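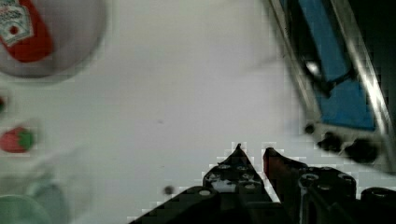
Open gripper at the white table, with a toy strawberry and the bowl off to the left.

About Tavier

Tavier is a shared workshop in Clollidmont, on the ground floor of a building that used to sell carpet, and for most of us it is the place we go when the kitchen table at home has finally run out of room. We opened the doors in April four years ago with a drill press, a borrowed soldering station and a very bad coffee maker. Today we have 104 members, 40 lockers, and a much better coffee maker (thank you, Ivana).

People come in to build all kinds of things, but the project visitors ask about first is Tamuno, our tabletop kitchen robot. It began in Ivana Bustos's garage, where she wanted an arm that could put things away after supper. The garage got cold, the arm got heavier, and one evening she brought the whole business over in the back of her station wagon. It has been a group build ever since, and anybody who joins is welcome to lend a hand with it — whether that means wiring, printing brackets, writing code or just laying out the toys for the next run.

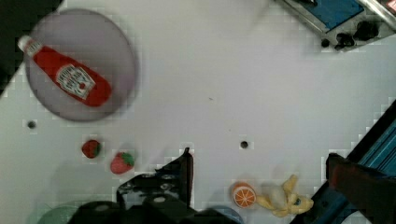 Ketchup on the plate, strawberries and half an orange below it.

We practice with play food, and a good deal of it has come from members whose children have outgrown it. If you have a box of the stuff in a closet somewhere, please bring it by! Round shapes and soft shapes ask very different things of a gripper, so we are always happy to see something we haven't tried. Our notebook for Tamuno is up to 203 pages now, in several people's handwriting, and it sits on the shelf by the door for anyone who would like to read through it. Some of the early pages are mostly crossed out, and those are worth reading too.
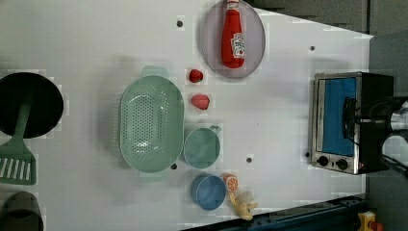 The table from overhead, with the colander, the cups and the toaster oven.

Our parts library is called Sudedex, after a label-maker mistake we grew fond of. It holds over 151 bins of motors, bearings, fasteners and odds and ends, and members may take what they need for a build as long as they write it on the clipboard.

Beginners are very welcome, and so are people who haven't picked up a screwdriver since school. Come by on any open evening, ask for Ivana or whoever is nearest the bench, and we'll show you around and find you a stool. Street parking is free after six, and the side door is the one with the bell.

Page last updated 2025-06-08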